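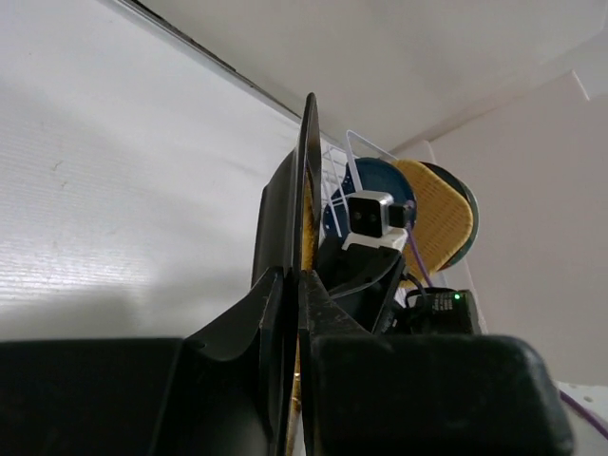
Does the Hadton gallery plugin slow down a small site? On my recipe blog it added a little to the first load and nothing I could notice after that.

Last updated: April

I installed the free version on a site with 1053 posts. Setup took 11 minutes, most of it spent picking thumbnail sizes. The grid layout is clean and holds up well on a phone. Captions are another matter – long ones get chopped after 80 characters, and the setting to change that is only in the paid version.

Print this page | E-mail this page

Import from the old Leiva gallery worked, but the album order came out reversed. Support answered the same afternoon with a fix.

I'd use it for a blog or a small shop. For a photo portfolio I would look at something with better lightbox controls.

Reviewed by Telma Valdebenito

We use cookies to remember your settings. Accept | Manage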